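March 2020

I keep getting asked when the robots will do the ironing, mostly by people who have seen one clip of a humanoid dancing and drawn conclusions. So, my view, for what it's worth: not soon, and I say that as somebody who would hand over the hoovering tomorrow.

Walking is coming along nicely, I'll give them that. Getting across a room on two legs used to be a party piece and now half the labs seem to manage it (with cables, usually - lots of cables). But chores are mostly hands. Clearing a table means picking up a wet glass, a crumb and a letter from the bank, and knowing that only one of those goes in the bin.
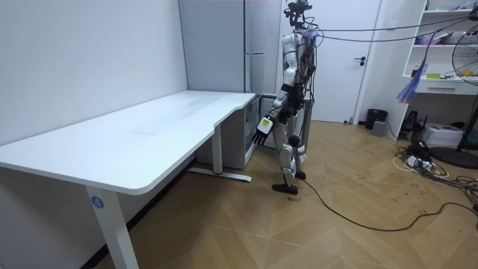
Would I buy one for the house if it went on sale this spring? I'd keep my money and get the dishwasher mended.

The firms will tell you otherwise. Drisine's brochure promises a helper that can learn 32 household tasks, and I read the list twice - 17 of them are carrying something from one place to another. Pranau is more modest and talks about shop floors, where the boxes are all the same size and there isn't a cat. I think that's where the first useful ones will turn up. They claim 95 good picks out of 100, which sounds brilliant until you imagine it with your plates!

My own test is dull. Give it a basket of odd socks in a house it has never been in, go out for the afternoon, and don't leave an engineer behind. When a machine can get through that I'll happily eat my words, and it can wash up the plate afterwards.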